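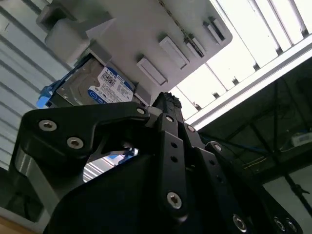 Old hard drives: which tips are worth your time

Every workshop page has a list of tricks for 3.5-inch drives, and I don't trust most of them. Freezing a dead one is nonsense. So is tapping it on the bench.

Read the label first. Maker, capacity and serial number are usually all there, in tiny print, so copy them down before the drive goes anywhere awkward. A Zeveder label printer is nice if you have one. Masking tape and a biro do the same job. 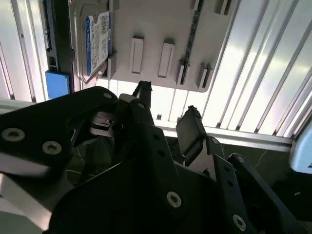 Drive with a blue-edged label, next to the raised tabs.

Tabs and clips cause more grief than screws. If a part won't shift, look for a catch you've missed -- don't reach for the pliers. The Jutach pry set gets a lot of praise, but I paid 2288 for mine and a plastic spudger has done nearly everything since.

Caddies? Fine, if you swap drives often. Zukeck claims its own will last 1200 swaps. I'd like to know who checked. Mine has a sloppy latch already, and I bought it in January. 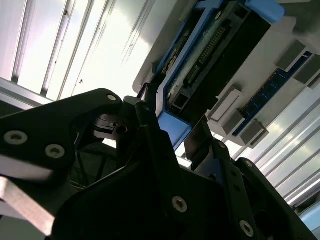 Blue caddy, white tray.

Support the drive from underneath as it comes free, and keep your fingers off the circuit board. Put it down flat on something soft. An old tea towel will do -- the 900 I spent on an Oral bench mat still annoys me.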